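Tradura Tubing Project: Progress Report No. 3
Prepared for: Amerley Akolgo, Nasution Program Office
Prepared by: Valentin Rüegg, Wesau plant
Date: Thu 30 July

This report covers the work on nickel alloy heat exchanger tubes since our last report in February. It follows the order that you asked for: production, testing, costs, open points.

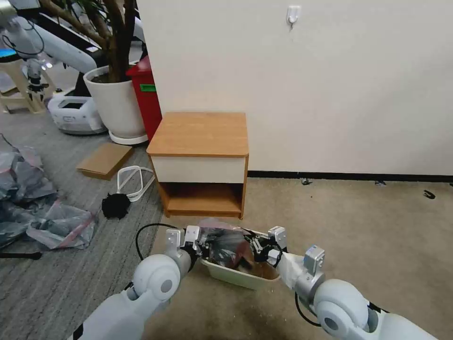
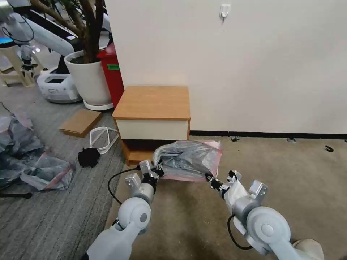
A plastic bag in front of the wooden bedside cabinet, in both views between the two grippers.

1. Production

The second drawing bench at Wesau is now in regular use. In the reporting period we have finished 479 tube lengths, of which 379 were accepted at first inspection. The other 100 lengths were put aside. Most of them have fine scratches on the inner surface, which came from a worn plug in the drawing die. The plug was replaced in the spring and the scratches did not come back after this.

Annealing is done in hydrogen, as before. We have made the belt a little slower, and the grain size is now more even along the length. Nele Kohlhase has written a separate note about the furnace settings. It is attached as Annex A, and I ask that it is read together with the hardness tables, otherwise the numbers can be misunderstood.

Straightening remains the slowest step. The rolls were made for a thicker wall and we must pass each tube two times. A new roll set is ordered from the tool shop in Laltenitz, but the delivery date was moved once already.

2. Testing

All accepted lengths passed the eddy current test and the pressure test with water. For the flattening and flaring tests we took samples from every heat. One heat showed small cracks at the flared end. Savvas Tzavaras examined these samples under the microscope and found that the end was cut with a dull saw blade, so there was already a small burr before flaring. With a clean cut the same material passed.

The corrosion test in hot chloride solution is still running. We planned to have the result for this report, and I am sorry that this was not possible. The test bath had to be stopped when the heater failed, and according to the procedure we had to begin again with fresh samples.

3. Costs

Spending on material is inside the plan. The price of the hollow bars went up, but we had bought most of the quantity before. Spending on tools is 20 percent over the plan, mainly for the dies and the new roll set. Junaid Qureshi proposes to cover the difference from the travel budget, which was used very little. For this we need your written agreement.

4. Open points

The following is still open at the moment of writing:

Delivery of the roll set from Laltenitz.
Result of the chloride test. Savvas will send it directly to you when the samples are out of the bath.
Decision about the 100 lengths which were put aside. A part of them can be cut short and used for bend trials. The rest should be sold as scrap, if you have no objection.
Your agreement to the change in the budget.

The bend trials for the U-shaped tubes are the next large task. We will begin with the bigger radius and go to the smaller one only when the wall thickness at the outside of the bend has been measured and accepted.

Annex A: Furnace settings (N. Kohlhase)
Annex B: Hardness and grain size tables
Annex C: Cost overview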